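Print this post | E-mail this to a friend

Spending Other People's Money on Robot Fingers

July 16, 2018

So the equipment request is in. I hit send last night, closed the laptop, opened it again to check that the spreadsheet was attached (it was), and then ate half a box of crackers standing up at the counter. Several of you asked after the last post how you even go about budgeting for a robot setup when you're a small shop and none of you has done it before, and I said I'd write it up once it was over. It's over! Or my part is. Now it goes to Loredana Pagano, who holds the purse strings at Clurncombe and who once sent back a request of mine with the single word "cables?" written next to the total. She was right, too. I had forgotten the cables.

For anyone new here, we do fabric handling. Picking up cloth, moving it, laying it down, folding it if the day is going well. We have one arm, which we call Emine, and she has been going since before I joined. The request is for a second one, which already has a name as well (Damia), which tells you how optimistic we all are about getting the money. Katia Marchetti picked it. Katia picked Emine too, so there's precedent.

Start with the boring list

My first draft of this budget had exactly one line I cared about, the arm, and then a sort of mushy "accessories" line under it with a number I made up in the car. Please don't do this. I deleted it and started again with a plain list of every single thing Emine needs in order to do an hour of work, and I made the list by standing next to her with a notepad and writing down whatever I touched. Power strip. The table. The clamps that hold the other thing to the table. The emergency stop, and the bracket for the emergency stop. The spare bracket, from when I leaned on the first one. A monitor arm, which has nothing to do with robots and which I use more than anything else in the room.

It took most of an afternoon and it's the best part of the whole document. If you only do one thing from this post, do that one.

Then I went through it with a highlighter and marked what Damia could share with Emine and what she couldn't. Tools, sure. The big table, no, because the two of them would be reaching into each other's space all day and I'd spend my life watching for collisions instead of doing any work. So a second table went on the list, and then a mat to go under the table, and then I found out the floor slopes in that corner, so leveling feet. You see how it goes.

New, used, or somebody's old one

We talked about a used arm for a long time. I was very much in favor. Katia was very much against, and she's the one who would have to fix it, so her vote counts double. Her point was that a used arm is a fine deal when you know who ran it and what they ran it into, and a terrible one when you don't. I called a couple of sellers and asked for service history. One of them sent me a very nice photo of the arm.

So we went with new for the arm and used for nearly everything around it. The table is secondhand. The shelving is secondhand. The computer is a hand-me-down from upstairs that needs more memory, and the memory is on the list. I think that's a pretty sensible split if you're in the same spot, though I'd love to hear from people who did it the other way around and were happy.

I also looked into leasing, because a friend swears by it. For us the monthly number looked lovely right up until I added the months together. If you have a project with a firm end date it might make sense. Ours doesn't end, it just changes its name every so often.

The part where I talk about quotes

Get them in writing. Get them with shipping. Ask how long the quote is good for, and put that date next to the number in your spreadsheet, because mine started expiring on me while I was still arguing with myself about leveling feet.

Our arm quote came through Lombardi, and I'll say they were patient with me. I asked the same question about mounting plates in three separate e-mails and got the same polite answer every time. What I hadn't understood is that the price of the arm and the price of an arm you can use are different prices. The base one doesn't include fingers! I mean, it makes sense when you think about it, everybody wants different fingers, but I had a bad five minutes.

The other surprise was training. There's a line on the quote for it and my hand went straight for the delete key. Katia stopped me. She said when Emine came, they skipped it, and it took her weeks to work out something that turned out to be on the first page of the course handout. Training stayed in.

Fingers (of course it's the fingers)

You knew I'd get here. If you handle cloth, the fingers are the whole ballgame, and they're also the line people with budgets look at and go, hmm, do you really need 2 sets? Yes. I really do. One set on the robot and one in the drawer, so that when something wears down you're swapping parts in the morning and not filling out a purchase form.

The set we priced comes to 749 dollars. I wrote that number in the request exactly as it came, with no rounding, because Loredana likes to see where a number came from and a suspiciously smooth one makes her ask. Then I multiplied it by two, took a breath, and kept going.

What helped me make the case was spending some time with the wrist camera view and thinking hard about what the fingers have to deal with. A block or a bottle has sides. Cloth has edges that wander, and seams that are stiffer than what's around them, and it never sits the same way twice. You want a finger that can hold a fuzzy, floppy thing without chewing on it. The red piece is a good one for showing people, with that seam running down the one side and puckering up near the grip.

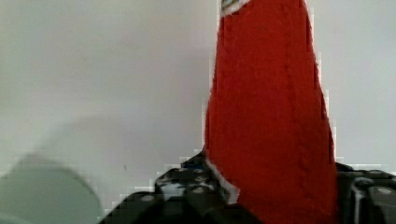
Consumables, or how the small stuff gets you

I had a total of zero in this row for an embarrassingly long time. Robots don't eat, I thought. Well, mine goes through finger pads and tape and cloth like you wouldn't believe. Cloth wears out. Edges get raggedy and then you're measuring how well the arm picks up raggedy cloth, which might be interesting but isn't what I promised anyone.

So I priced 43 pieces of fabric in different weights and colors, enough that we can retire the tired ones. Felty ones, slippery ones, ones with seams, ones without. I got them as remnants, and the lady at the cutting counter was so curious about why I kept pinching everything that I was there twice as long as I needed to be. If you're near a fabric store, ask about remnants before you order anything online. It's a fraction of the price and you can feel what you're getting.

Cables also live in this section. There are 19 of them on the list, Loredana, if you're reading. I counted twice.

Leave room for being wrong

I put a cushion at the bottom, labeled "contingency" because that sounds grown-up. I've seen people hide their cushion by padding every line a little, and I understand the temptation, but then you can't defend any of your lines when somebody asks. One honest row at the bottom was easier to write and I'm hoping it's easier to approve. We'll see.

The last thing I did was write a half page on what happens if we only get part of the money. I nearly skipped it, since it felt like inviting bad news. But if they come back and say you can have half, I'd much rather have picked the half myself. Ours says: arm and one set of fingers first, table second, everything else as we can. The second set of fingers I will beg for separately.

If the answer comes before the end of July I'll post it here, good or bad. In the meantime Emine has a week of towels ahead of her and I have to go find out who took my level.

Leave your own budgeting horror stories in the comments, especially anything about mounting plates.

Print this post | E-mail this to a friend

Contact | Copyright 2018, all rights reserved | Back to top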